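Nitholm Parts Rack, 11-Slot

Reading time: 2 minutes
Last updated: September

We've wanted a rack like this in the catalog for ages! The Nitholm is a freestanding steel rack for repair benches, school shops and anyone whose spare switches live in coffee cans. It has 11 slots, each one takes a standard tray or a shallow bin, and the whole thing is 794 mm wide, so it tucks under most benches with the top shelf still easy to reach.

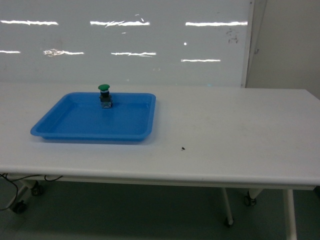 Each pair of runners carries up to 80 pounds, and the runners lift out without tools. We keep three slots together at the bottom of ours for the tall stuff (transformers, mostly) and it has never felt tippy. The feet screw up and down for crooked floors, and there's a label strip on every slot that takes plain paper, which we love.

Older Halgate trays fit too. The Bretutska ones need the wide runners, part number 107, sold in pairs. 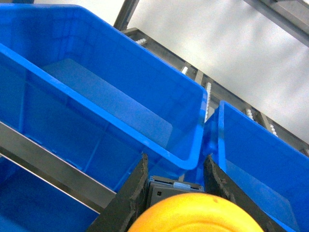

One customer wrote that she'd put hers together alone in an evening, and that the only slow part was deciding what went where. She'd like a version with casters. So would we, and we've asked!

Trays and bins are sold separately. If you're sorting controls, give each job its own tray and keep the screws with it in a small lidded cup. The Lò cups are a nice size for that.

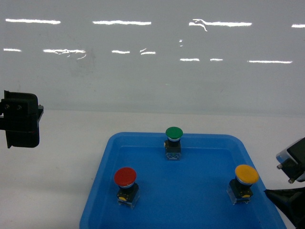 Mushroom-head push buttons in a blue tray.

Finish: gray powder coat
Assembly: hex key included
Spare runners and feet: in stock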